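Reusing single-use water bottles: how long is too long?
Posted in Kitchen & Household, Sun 21 January

wattlebird_54

My sister-in-law swears by a routine she got from a Prandunden newsletter: buy one bottle of spring water, refill it from the tap for a month, rinse it with vinegar on weekends, and it's "as good as a proper bottle". I have my doubts. The neck on these things is all ridges and I can't see how a rinse gets into them. She also says the fancy moulded base makes them stronger, so they're meant to be reused. Is there anything in this, or is it one of those tips that gets passed around until everyone believes it?

Mine's the usual sort, clear plastic with a screw cap and a paper label round the middle.

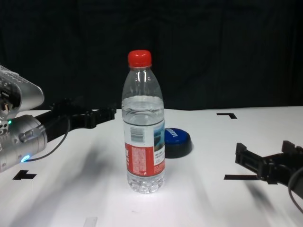
The red-cap bottle, about two-thirds full.

I've looked on the label for advice but the print is tiny and I gave up. Don't want to spend 90 dollars on a Verkholm flask if the cheap option is fine.

Gertraud Rainer

I'd be wary of the newsletter and I'd be wary of the 90 dollar flask too. Refilling a thin bottle for a day or two is something most of us have done. A month is another matter. You can't get a brush through the neck properly, the cap thread collects muck where your mouth goes, and very hot water will warp the plastic so you can't scald it clean. Vinegar takes off scale. I wouldn't count on it for much else.

As for the base, a shaped bottom helps a thin bottle stand up and hold its shape. It tells you nothing about how many refills it's good for. I'd want to see where she read that.

Get a plain wide-mouth bottle, any brand, one your hand or a brush fits into. Wash it with detergent every night and leave the lid off to dry. Peel the label off the old one and put it in the recycling.

bromcombe_dad

been refilling the same one since October, never been crook. keep it out of the hot car and youll be right. the Eder ones from the servo have thicker plastic i reckon but no idea if it matters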